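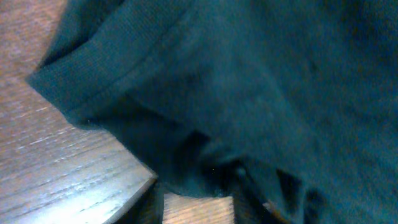 # Folding knits: hem first or shoulders first?

**Board:** Laundry, Closets & Mending
**Started:** 24th November

**turus_attic**

I have reached the age where I have opinions about folding, and I would like someone to talk me out of them.

The teal one up top is my test case. It's on the table because the bed was already covered in the things I folded last night and have since decided to refold. For years I've gone shoulders first: face down, sleeves in, fold up from the bottom, done. My sister does hem first. She squares up the bottom edge, gets the two layers of the hem sitting on top of each other, and only then worries about the rest. Hers stack like bricks. Mine stack like laundry.

So which is it? I have 11 of these to get into one drawer, and the drawer is a Linier, the shallow kind, which was designed by somebody who owned two T-shirts.

---

**pegbag**

Hem first. If the hem is off by half an inch, everything you do after that is just hiding it. Look at how yours is gaping open between the front and the back. You can fold that as neatly as you like and there will still be a lump in the drawer.

---

**Mr_Selvage**

> Hem first.

Disagree. The hem is the stretchiest part of most knits and the least trustworthy. Shoulder seams don't move. Start from the thing that doesn't move. I wouldn't hang a door by measuring from the cat.

---

**pegbag**

Nobody asked you to hang a door.

---

**Rozália Hájek**

Before anyone measures from anything: is that the bottom hem or the end of a sleeve? I've looked at it three times and it could be either. If it's a sleeve, half the advice in this thread is about to be wrong.

---

**turus_attic**

Fair question. Bottom hem. The sleeves are underneath somewhere, living their own lives.

---

**Rozália Hájek**

Then my two cents, from 11 years of folding other people's sweaters in a shop:

1. Shake it once, hard, holding the shoulders.
2. Lay it face down.
3. Put a flat hand inside the bottom opening and slide it from one side seam to the other. You'll feel where the layers are twisted.
4. Pull the side seams out to the edges, gently. Don't pull the hem itself.
5. Sleeves in, sides in, then fold up in thirds.

Step three is the one people skip. The curl at the corner in your picture will usually lie down once the side seam is where it belongs. If it doesn't, a bit of steam.

So I suppose I'm telling you it's side seams first and both camps can go home.

---

**Mr_Selvage**

I'm already home. I accept side seams as a compromise on the grounds that they run up to the armholes, which are near the shoulders, which means I was right.

---

**drawerfull**

Roll them. You're all arguing about a solved problem. Fold in half lengthwise, sleeves across, roll from the collar down, stand them up in the drawer. I got 70 rolled tops into a Culunent six-drawer and I can see every one.

---

**pegbag**

70 tops is a different thread.

---

**drawerfull**

I was waiting for that. 70 includes the kids'.

---

**turus_attic**

I tried rolling last winter. They looked great until I took one out and the rest lay down like they'd been told bad news. Also I got a crease across the chest that survived two washes. How tight are you rolling?

---

**drawerfull**

Firm at the collar, looser at the end. If they fall over you need a divider or more shirts. A shoebox lid on its side works. For the crease, you're probably rolling it while the hem is bunched, so it rolls over its own wrinkle. Smooth it toward the bottom first.

---

**pegbag**

So you're saying sort out the hem before you do anything else.

---

**drawerfull**

I walked into that.

---

**Kováčik_fan_club**

Can I ask about the table? I folded on bare wood for ages and kept getting little snags on anything with a fine rib. There was one rough spot near the edge that I only found when it found a cardigan. Now I put a cotton sheet down. It also stops the bottom layer from skating around while you're lining up the top one.

---

**turus_attic**

That might explain some of the skating. I've been blaming the sweater. Will try a sheet. I own one that isn't on a bed, and it is currently keeping dust off a Kováčik sewing machine I haven't opened in years, so everybody gets a new job.

---

**Mr_Selvage**

Towel is better than a sheet. More grip.

---

**Kováčik_fan_club**

Towel sheds. You want to spend your evening picking white fuzz off dark teal, be my guest.

---

**Mr_Selvage**

Use a dark towel.

---

**Kováčik_fan_club**

I'm not buying a towel for my sweaters to lie on.

---

**turus_attic**

Update. Sheet down, hand inside the hem like Rozália said, side seams out. The twist was obvious as soon as I felt for it. The whole front had crept sideways. After that it folded up square with no fuss, and the corner went flat without steam.

Nine are in the drawer, folded in thirds. The last two I rolled and wedged down the side, because they wouldn't fit on top and I wanted drawerfull to have something.

The drawer closes if you lean on it.

---

**pegbag**

If you have to lean on it, it's full. Take one out.

---

**drawerfull**

Or roll the other nine.

---

**Rozália Hájek**

Keep the heavy ones at the bottom and leave it alone for a day. Knits settle. And get the sheet back on the sewing machine before you forget which drawer you put it in.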